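2018年9月16日 木工间 上油试验

接着上次没写完的地方。Zamik那罐硬蜡油的说明书写“隔夜即干,次日可用”。上次我在旁边批了一句“什么叫干,什么叫用”,Annatjie看了说我又在抬杠。抬杠就抬杠,这句话今天还是没人能回答我,包括打电话去问的那家代理。

先记事情的由来,免得过半年自己都看不懂。阅览室那批桌面要重新上油,原来用的是Radebe的熟亚麻仁油,老办法,涂一层等几天,再涂一层再等几天,气味重,工期长。Annatjie Rampersad从Skinemholm的展会上带回来Zamik的样品和一本册子,册子印得很漂亮,里面说一道就够,耐水、耐热、耐酒精,“接近清漆的保护,保留木材的手感”。这种句子我在别的罐子上至少读过五六遍,换个名字而已。不过Demetrius Gallagher觉得既然样品是白送的,不如认真试一次,试完了大家都闭嘴。我同意,前提是试法由我来定,并且要有对照。

对照这一点要多写两句。册子里那张耐水对比照,左边是“未处理木材”,右边是涂了Zamik的。拿光木头当对照,涂什么都赢,涂猪油也赢。要比就跟现在用的东西比,跟Radebe的油比,两边同一块板锯下来,同一张砂纸,同一个人擦。

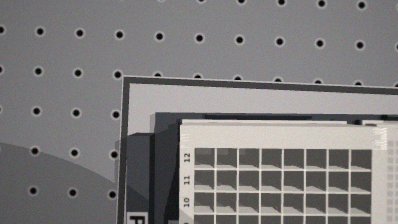
试块:橡木和山毛榉各取一块板,顺纹锯开,相邻的两段一段涂Zamik,一段涂Radebe,再留一段什么都不涂,只用来看颜色变化。背面用铅笔写代号,代号和油的对应关系在Demetrius手里,我评分的时候不知道哪块是哪种。话是这么说,Radebe的气味隔着桌子都闻得出来,头两天所谓盲评基本是自欺欺人。颜色也藏不住,亚麻仁油在橡木上黄得多。我照实记在这里:早期的评分不能当盲评算,气味散掉以后的勉强可以。

砂光:全部打到360目。册子建议打到更粗就停,理由是太细了油吃不进去。这个说法我向来半信半疑,油又不是石子,卡不在砂痕里。但是硬蜡油表面那层膜总得有点东西抓着,粗一点附着好一点,也说得通。为了不多加一个变量,这次统一到360目,下次如果还有下次,再单独试砂光。Annatjie提醒我,这样一来厂家完全可以说我们没按说明施工。她说得对。我另外加了一小块按说明来的,单独放,不参加评分,只看有没有明显差别。目前看没有。只有一块,说明不了什么。

木屑清理:吸尘,再用干净棉布擦。没有用粘尘布,怕上面的树脂跟油掺在一起。山毛榉擦完之后起了一点毛,手摸得出来,橡木没有。可能是布有点潮。记一笔。

涂布:白色无绒布,薄薄一层,等一会儿,再把多余的擦掉。“等一会儿”是多久,两家说法不一样,Radebe的罐子上根本没写,Zamik写了一个范围,宽到等于没写。最后两边按同样的时间来,Demetrius看表。有一块Zamik的橡木擦得晚了,表面已经发粘,布拖过去有阻力,留下几道亮痕。没有重做,在背面打了叉。以后谁翻到这块,不要拿它说事,既不要用它证明Zamik不行,也不要说我故意的。

环境:房间相对湿度55%,读的是墙上那只Irker。说到这只表,我一直不怎么相信它。它跟窗边那只从来没有一致过,两只都没有人校过。食盐饱和溶液密封在盒子里,可以校出一个点,材料厨房就有,这件事拖了不知多久。所以55%这个数请当作“那只表说55%”,别的意思没有。好在所有试块都在同一间屋子、同一个架子上,湿度真值错了,对两种油是一起错的。

干燥:终于说到那句“隔夜即干”。我用的判断办法很土,分三档。第一,指背轻触不粘;第二,拇指用力按着拧一下不留印;第三,压一张薄纸,上面放重物,过后纸能自己掉下来,也没有油印。第一档Zamik确实快,当晚收工的时候已经不粘了,Radebe那边还是油汪汪的。光看这一档,册子没有撒谎。第二档就不一样了,Zamik在橡木上将近19个小时才勉强过关,山毛榉上稍早一些。这当然还算“次日”,如果你的次日从下午算起。第三档今天早上又看了一遍,橡木的纸还是粘着一个角,揭开后纸上有淡淡的印子。

所以“干”字在那本册子里指的是第一档,大概就是溶剂跑掉了、表面摸着像干了。里面的油还在慢慢吸氧变硬,那是另外一回事,跟亚麻仁油没有本质区别,加了催干剂也只是快一些。橡木比山毛榉慢,Annatjie认为跟单宁有关。我听过这个说法,也见过有人拿它解释一切,从颜色到气味到销量。我们只有一种橡木,来源也不清楚,板子本身的密度、含水率都可能起作用。先不写成结论。

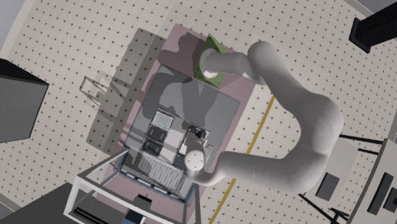 木工间工作记录 第4册

耐水:滴一滴自来水,扣上玻璃杯防止蒸发,过后擦掉看印。这里有个问题,什么时候开始测。如果油还没干透就测,两边都吃亏,Radebe吃亏更多。如果等到Radebe干透再测,Zamik早就占了时间上的便宜,而且跟实际工期也对不上。Demetrius的意见是测两轮,一轮早一轮晚。早的这一轮做完了,晚的一轮还要等。

早的一轮结果:Zamik的山毛榉,擦掉水之后几乎看不出印子,斜着对光才有一圈很浅的。Zamik的橡木有一圈比较清楚的白印,过了一阵变淡,没有完全消失。Radebe两块都有明显的深色水痕,木纹也鼓起来一点。光木头那块不用说了。Annatjie看完有点得意,说册子没有骗人。我说册子写的是耐水,没有写“比没干的亚麻仁油耐水”,后一句谁都做得到。她说我对罐子的要求比对人高。

耐热:一只装了热水的搪瓷杯直接放上去。两边的杯底印都有。Zamik那块是发白的一圈,像是蜡层软了又凝回去,用布来回搓一搓能搓掉大半。Radebe那块没有白圈,颜色略微变深,搓不动。哪一种更糟,要看问谁。阅览室的人大概讨厌白圈,因为远远就看得到。修的人大概宁可要白圈,搓得掉。这一项我没有打分,硬要打分只会打出我自己的偏好。

另外杯子里的水有多热也没测。倒进去的时候是开的,走到架子那边要一会儿,两只杯子不是同时放上去的。下次用温度计,同时放。这种小事情每次都是做完了才想起来。

酒精:还没做。册子上强调耐酒精,可是阅览室的桌子上能有多少酒精。真正常见的是咖啡、圆珠笔、胶带残胶,还有人把透明胶直接撕在桌面上。最后这一项比什么都重要,册子只字未提。明天找一卷普通胶带,贴上去压实,过夜再撕,看看膜会不会跟着起来。亚麻仁油是吃进去的,没有什么膜可撕,我预计它会赢。先把预计写在这儿,省得到时候说自己早就知道。

气味:请了隔壁办公室的人来闻,没有告诉他们是什么。都说Radebe那边“像旧画室”,有人喜欢有人不喜欢。Zamik那边多数人说几乎没有味道,有一个人说头晕。那个人进来之前刚爬完楼梯,我不会拿这句话当数据,但也不打算擦掉。气味淡跟没有溶剂是两码事,罐子背面的成分写得非常节省。已经让Annatjie去要安全资料表,代理说会寄,二月就说过会寄。

擦布:写给所有人看,不管你信哪家的油。浸过油的布不要揉成团扔进桶里,两种油都一样,氧化会放热,布团里热散不出去,可以自己烧起来。今天早上我又在水槽边捡到一团,是半硬的,不知道谁放的。摊平了晾在外面的铁丝上,或者泡在带盖的水桶里。Demetrius说硬蜡油蜡多,没那么危险,我问他依据是什么,他说感觉上。感觉上不算,照旧晾。

关于成本。册子说“单道施工,节省一半人工”。这句要拆开看。我们现在用Radebe涂几道,每一道真正动手的时间很短,长的是等。等的时候人并没有闲着,可以去修椅子。省的是日历上的天数,人工省不了那么多。另一方面,阅览室关门一天有一天的麻烦,这个天数对他们是值钱的。所以如果要换Zamik,理由应该写“少关几天门”,不要照抄册子上的“一半人工”。而且“单道”我也不信。橡木那块一道之后,导管里还是干巴巴的,斜光下一片一片不均匀。真按阅览室的标准,肯定要两道,两道之间又要等一次,前面那个19个小时就要再来一遍,表上省下来的天数就没有那么好看了。

价钱:同样容积,Zamik贵得多。册子用覆盖面积来辩护,说一罐能涂很大一片。覆盖面积取决于木头、砂光和手法,谁的手都可以把它算得好看。我原打算用秤,涂之前称罐子,涂之后再称,连布一起称,算出每块板真正留下多少油。结果秤的电池没电,等换好电池第一批已经涂完了。第二批补称。这是我的疏忽,不赖别人。

可修补性:这一项我觉得最该看,也最没有人肯花时间看。桌面不会整张一起坏,总是坐得最多的那几个位置先磨秃,边沿先发白。亚麻仁油的好处是哪里秃了补哪里,擦一擦,过一阵就看不出来。Zamik的册子说也可以局部修补,配了一张修补后的照片,没有修补前的。我在打叉的那块废板上试了一下,用砂纸磨掉一小片,再补油。目前补过的地方颜色深一圈,边界看得出来。也许干透后会淡。也许那块板本来就擦坏了,不公平。要在好板上再做一次,两种油都做,磨同样大小的一片。

颜色:Zamik两块都比Radebe浅,接近木头湿了以后的颜色,偏黄不明显。Annatjie喜欢这个。亚麻仁油会越来越黄,见光少的地方更黄,这是知道的。Zamik几年以后怎样,没有人知道,代理也不知道,虽然他在电话里用了“永不”两个字。我请他把这两个字写进邮件,他说要请示。留一组试块在柜子里不见光,一组放窗台,每隔一阵拿出来并排看。要用纸套住半边,不然到时候又是凭记忆争论。

跟Demetrius的分歧,记下来。他的看法是早期结果已经够清楚,Zamik干得快、早期耐水好,阅览室急着要,可以先用在靠墙那几张桌子上。我的看法是一次试验,试块太少,评分人就那么三个,其中一个(我)事先就不喜欢那本册子,这种结果只够决定要不要继续试。他说按我的标准一辈子都不用换东西。有一定道理。不过Radebe那边也不是我认定的赢家,它在水痕上输得难看,罐子上的话也没比别人老实多少,“传统配方”四个字底下照样不写催干剂是什么。

折中:靠墙先做一张,挑使用最多的那张,两半各涂一种,中间贴胶纸分开。桌子底下写明哪边是哪种,桌面上不写,让坐的人自己磨。Annatjie去跟阅览室讲。

待办
胶带试验,两种油,过夜。
第二轮耐水,等Radebe过了第三档再开始。
湿度表用食盐校一下,两只一起放进盒子。
秤的备用电池放进抽屉,贴条。
安全资料表再催一次,要书面的。
问木料商那块橡木是哪一批,有没有烘干记录。
好板上重做局部修补。
水槽边的布,再发现一次就贴到门上。

补记,傍晚:橡木那张纸掉下来了,角上的印子还在。Radebe的两块连第二档都没过。山毛榉起毛的地方Zamik涂完更明显,逆纹摸有点扎手,下一批砂光前先用湿布润一遍,等干了再轻轻打一次。按说明施工的那一小块不知被谁挪到了窗台上,晒了一下午,只能作废,重新涂一块,代号顺延,告诉Demetrius改对应表。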